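Week 6 handout - Household storage and the small stuff
Unit: Home, Work and Things. Notes by Raelene Ormsby, tidied (a bit) by Lawal Sani

Carrying on from last week, where we got as far as the linen press and ran out of time. Reading was Odukoya ch. 2 and the short Yeom piece. If you only did one, do Yeom before the tute.

Main question: why do houses end up with so many little containers, and who decides what goes in them?

Odukoya's argument, quickly. Before built-in cupboards most people had few places to put things. One chest, maybe a shelf. Everything shared. Then cheap drawers and cheap tins, and suddenly things get sorted by person and by type. He calls this "the sorting habit". Sorting is work, and the work lands on somebody. Usually the same somebody.

The Polville survey. 174 households, all rented, all visited twice. Interviewers asked to see where the socks, string, buttons and batteries were kept. Know these results:
- most homes had one drawer for things with no other home
- people apologised for that drawer before opening it
- food tins kept long after the food was gone, colour mattered more than size
- kids could find things faster than the adults could describe where they were

Weak spots: rented homes only, one town, and the second visit was in May, when half the street was packing to move. Ikechukwu Odukoya admits this himself in the footnotes. Worth quoting in an essay.

Yeom. Shorter and crankier. Eun-seong Yeom says we talk too much about containers and not enough about the act of putting away. Her phrase is "the last metre": washing gets done, dried, folded, then sits on a chair for days becuase the last metre is boring. Clothing is the worst for it. Small clothing worst of all, pairs get split up.
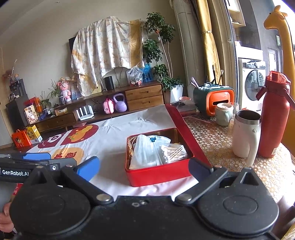
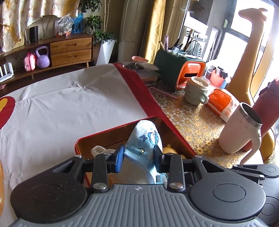 Fig. 1, the open red tin; Fig. 2, the patterned sock and the red-rimmed tray.

Tins and trays, then. A tin with a lid hides, a tray shows. Yeom thinks open trays get used more and look worse. Odukoya thinks the lid is the whole point, you close it and the job feels finished. Neither has much evidence here. Good essay topic if you're stuck.

Skallbridge diaries (extract on the reading page). 20 people kept a diary of lost items. Roughly half of the losses were things put somewhere "safe". Look at the Osagie entry, the one with the passport, and compare with the Dolik entry where nothing is lost but everyone is cross.

Terms to know
Sorting habit - see above
Last metre - see above
Holding spot - chair, stair, end of bed. Not storage but used as it
Dead store - kept, never opened. Attic boxes etc

For the tute: bring a rough floor plan of one room, mark every holding spot. Doesnt have to be your own room. Yetunde Ekwueme is taking the afternoon group, same room as before, 2 pm.

Short response is worth 25 per cent. One reading plus one example from your plan. Please label the plan, last year's were mostly arrows.

Next week: sheds and garages. Odukoya ch. 5, skip the bit on paint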